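Pudgate Hand Grippers - Operator Guide
Section 5: Preparing and recording a session

This section covers the work from the time the grippers come out of their case until the first recording is saved. Fitting the markers is covered in Section 4. Uploading finished recordings to the Ditau server is covered in Section 6.

Read the whole section before your first session. Operators who have used the older Clarkham kit should read 5.3 with care, as the starting position has changed.

5.1 Before you begin

You will need:
- one pair of hand grippers, left and right, charged
- the head camera and its strap
- the session sheet, with the task name and the object list
- a table you can walk up to from at least one side

Check that the markers on both grippers are clean and flat. A marker with a lifted corner will still be found by the software in most positions, but the tracking will jump when the wrist turns. Replace it before recording.

Note: The left and right grippers use different marker numbers. They can't be swapped, even if one of them is faulty.

5.2 Putting on the equipment

1. Put on the head camera and tighten the strap until it stays still when you nod. Tilt the camera down by two clicks.

2. Start the recorder. Wait for the steady green light. This can take up to 14 seconds.

3. Put your hand through the wrist loop of the left gripper, then take hold of the handle. Do the same on the right.

4. Squeeze and release each gripper 5 times, all the way closed and all the way open. The recorder uses these movements to set the range of the fingers.

5. Listen for the double tone. If you hear a single low tone, repeat step 4 more slowly.

Caution: Keep your own fingers and any loose clothing away from the gripper jaws while setting the range. Roll long sleeves back past the wrist, or button the cuffs.

5.3 Taking the starting position

Every recording begins from the same position. The learning system compares the start of each example with the others, and examples that begin in mid-movement are thrown out when the set is built.

1. Stand back from the table, facing it, so that the whole top is in view of the head camera.

2. Bring both grippers up in front of your body, with the elbows bent and the jaws open.

3. Turn your wrists until the markers on both grippers can be seen from above. Look at the grippers and then at the table, moving your head and not only your eyes.

4. Hold still until you hear the tone. The camera should now have a view of both grippers with the table beyond them. 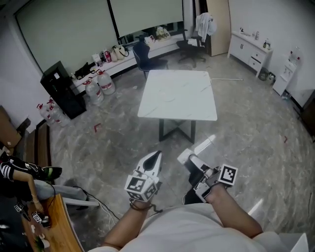

5. Walk to the table at a normal pace and begin the task on the session sheet.

5.4 Recording an example

1. Carry out the task once, from start to finish, at the speed you would use at home. Do not hurry and do not slow down to help the camera.

2. Use the grippers for everything. If you touch an object with your hand or forearm, stop and mark the example as spoilt.

3. If you drop an object, pick it up with the grippers and carry on, provided it is still on the table. Recoveries of this kind are useful and should be kept. If it falls to the floor, stop.

4. When the task is complete, open both jaws, step back and return to the starting position.

5. Hold still until the closing tone sounds. The recorder saves the example and gives it the next number.

Note: Move objects to new places between examples. The session sheet gives a layout for each one. Where it says "free", place them as you like, but do not repeat the last layout.

Other people may be in the room during a recording - they should stay clear of the table and of your path to it. Tell them before you start.

5.5 Breaks and battery

A full charge lasts for 94 minutes of recording. The recorder gives a warning tone when less than a tenth is left. Finish the example you are on, then change the battery.

Take a break at least every half hour, or sooner if your wrists or neck ache. Put the grippers down on a flat surface with the markers clear of the edge. After a break, repeat 5.2 from step 4. The range setting is lost when the grippers have been still for a long time.

5.6 If something goes wrong

No tone at the starting position: One of the markers is out of view. Raise the gripper slightly, or turn the wrist outwards. Strong light on the marker can also hide it, so try facing another way or lowering a blind.

Error 483: The recorder has lost the head camera. Check the cable at both ends and restart from 5.2, step 2. The last saved example is not affected.

Fingers shown as half closed when open: The range was set too quickly. Repeat 5.2, step 4.

Repeated faults on the same gripper should be reported to Karppinen support with the session number and the gripper's serial number.

Section last revised 5 May 2022.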